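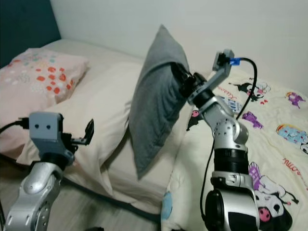 Almofada cinzenta sobre a cama, cabeceira ao fundo

Fórum > Política internacional > Protestos e liberdade de imprensa
Tópico: Contagem de detidos em Uvusa — que fonte usar?

w_lo
4/10/21
Estou a montar uma cronologia da greve dos portuários em Uvusa e da carga policial no cais de Sutley. O ministério fala em 70 detidos. A lista que a advogada Sanaa Saber entregou no tribunal tem 156 nomes. Alguém sabe se as duas contagens cobrem o mesmo intervalo?
Wai-kit Lo

doaa.ashour
Não cobrem. O comunicado do ministério refere-se apenas a quem foi presente a juiz. A lista da Saber inclui pessoas libertadas na esquadra sem auto. São universos diferentes e a diferença, por si só, não prova ocultação.

meriem_s
Discordo em parte. A lei de Uvusa obriga a lavrar auto de qualquer privação de liberdade superior a duas horas. Se houve gente retida uma noite inteira sem auto, a omissão é do ministério e deve constar da cronologia como tal.

doaa.ashour
A obrigação existe, sim. O que falta é prova da duração. Na lista só há hora de entrada para parte dos nomes, e quase nunca hora de saída.

ghoneim_arquivo
Atenção aos duplicados. Comparei a primeira versão da lista com a segunda e encontrei sete nomes repetidos com transliteração diferente. Na segunda já estavam fundidos. Quem citar 156 está a citar a segunda; a primeira circulou com outro total e ainda aparece em sítios que não atualizaram.

w_lo
Obrigado. E o número 191, que vi na imprensa estrangeira?

ghoneim_arquivo
Vem de um despacho assinado por Hala Gaber. Ela soma os detidos do cais e os da marcha em Rorncombe, no dia seguinte. O texto explica isso no quarto parágrafo — os títulos que o copiaram é que não.

meriem_s
A Gaber nem estava em Uvusa. Os vistos de imprensa foram suspensos antes da greve e o despacho foi feito por telefone. Eu não o punha ao nível de um documento judicial.

doaa.ashour
Trabalhar por telefone não invalida nada, desde que as fontes sejam independentes entre si. O despacho indica três, duas delas identificadas. A lista judicial também assenta em declarações de familiares, que ninguém contraditou até agora.

meriem_s
Declarações juntas a um processo têm consequências penais se forem falsas. Uma chamada não tem. Mantenho a reserva.

w_lo
Fica assim: uma linha por fonte, com data, local e critério de inclusão, sem total agregado. Rorncombe passa para uma entrada separada.

ghoneim_arquivo
De acordo. Acrescenta a versão da lista. E guarda cópia do comunicado — a página do ministério já mudou de endereço uma vez e o texto antigo deixou de abrir.

doaa.ashour
O recurso sobre a falta de autos deve ser apreciado em dezembro. Até lá eu usaria "retidos" para quem não tem auto e "detidos" para os restantes.

meriem_s
"Retidos" é o vocabulário do ministério. Eu escreveria "detidos sem auto".

w_lo
Uso "detidos sem auto", com nota a explicar a divergência. Ponho a tabela aqui quando tiver as datas de Rorncombe confirmadas.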